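The Dropped Box: Your Questions

Last updated March 2019

I've had so much mail since I wrote up our January incident that I figured I'd put the answers in one place. If you asked me something at the Cinberg open day and I mumbled, it's probably in here too.

So what went wrong, short version?

One of our two arms let go of a wooden box in the middle of a lift. The arms were supposed to carry it together, a hand on each side. The right gripper opened, the left one kept going, and the box swung around, hit the edge of the table and landed on the floor next to Boris Lukáč's shoes. He wasn't hurt. The box needed glue.

Did the robot throw it?

No! I know "flung" got into the first email that went around (my fault, I was rattled). The left arm was just finishing the move it had been told to make, with a lopsided load it had never been told about.

Why did the gripper open?

This took us nearly two weeks. We went after the gripper first, then the fingers, then the power supply, and I was rude about all of them. The culprit was a cable. The one feeding the right gripper had been pulled a little too tight when we re-routed things after New Year, and at one particular wrist angle it tugged on the connector and the signal dropped out for a blink. When the gripper came back it ran its startup routine, and the startup routine begins with opening the fingers. I still think that's a bananas default for anything that might be holding something.

How did you find it?

Verena Egger found it, and I'd like that on the record. She got the log out and noticed fault code 805 right before the drop, and then again on a bunch of runs where the box was already back on the table so it hadn't mattered. Then she moved the wrist by hand, very slowly, until the code came up. She did it four times in a row just to annoy me.

Wait, so you had warnings before?

Yes. Code 805 was in the logs for days. Our software filed it under "info" and we had all stopped reading info lines, me included. It's a proper stop now: if either gripper loses contact, both arms freeze where they are and hold.

Doesn't freezing make it worse if one side has already let go?

Sometimes, sure. A box hanging from one hand is not great. But it hangs there over the table at low height, which I'll take over a swing toward somebody's knees. We also cut the lift to 100 mm above the surface while we're testing, so there's not far to fall.

Why was Boris standing that close?

He'd stepped in to watch the handle. We'd all been doing it, and the marked line on the floor had kind of turned into decoration. The rule now is that people stay behind the line whenever the arms have power to move, and if you want a closer look you press the stop first and say so out loud. It felt silly for a day or two and now it's just what we do.

Could someone just grab the stop button in time?

I tried! I stood there with my hand on it and had Verena trigger the fault without telling me when. My best was 400 milliseconds, and I was braced for it like a goalie. By then the box would've been well on its way. Keep the button, love the button, but don't count on it for this kind of thing.

What are you running at the moment?

The same task, at reduced speed, with the same kind of box. It starts closed on the table between the two grippers, handle to the left, and we begin every run with the fingers open so there's no question about what state they're in. 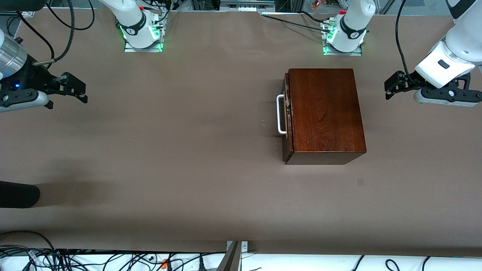 We stay at that speed until Ingeborg Trummer signs off on the new stop logic. She wants to see the fault forced at every point along the lift, including the ugly ones near the top, and she's not a person you hurry.

Did you change the cables?

We re-routed the right one with a bigger loop at the wrist and put a clamp ahead of the connector, so a tug goes into the clamp. I check it every morning by walking the wrist through its full range with the gripper empty. Tidying up the rest of the wiring is on my list. It's been on my list a while.

Can I get the logs?

Email me and ask for run 2085, that's the one with the drop. Thaddäus Mayrhofer is stripping out the network stuff first, so give us a few days. If you've seen a gripper open on reconnect with your own setup, please write to me either way, I'd love to compare notes.

Darcy MacDonald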